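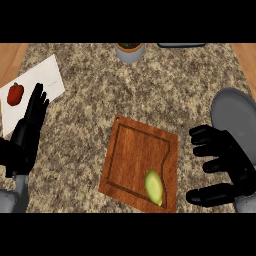 **Tresel Home Notes · Issue 40 · page 6**

## How to seal a granite countertop

Granite looks very strong, but it has small pores, and oil can go inside and leave a dark mark. In my kitchen in Terildale I seal the stone one time every year, in March. The work takes one morning, and most of it is waiting.

### First, do the water test

Put a spoon of water on the stone near the sink and wait 15 minutes. If the stone under the water becomes darker, it needs sealer. If the color stays the same, you can leave it for some months more.

### What you need

- stone sealer for granite (I use the one from Clundia)
- dish soap without lemon or vinegar
- three soft cotton cloths
- gloves

### Steps

1. Take everything off the counter, also the papers and the toaster.
2. Wash with warm water and a little soap, then rinse well.
3. Let the stone dry overnight.
4. Open a window. Put the sealer on with a cloth, one small part at a time.
5. Wait as long as the bottle says — mine says ten minutes — and wipe off all that stays on top.
6. Do a second coat only if the water test still leaves a dark place.

Do not let the sealer dry on the surface. It makes a cloudy film, and I once needed a whole evening to rub it away.

Keep the counter free of water for 24 hours. Dry crumbs you can brush off with your hand.

*Karabo Matlala*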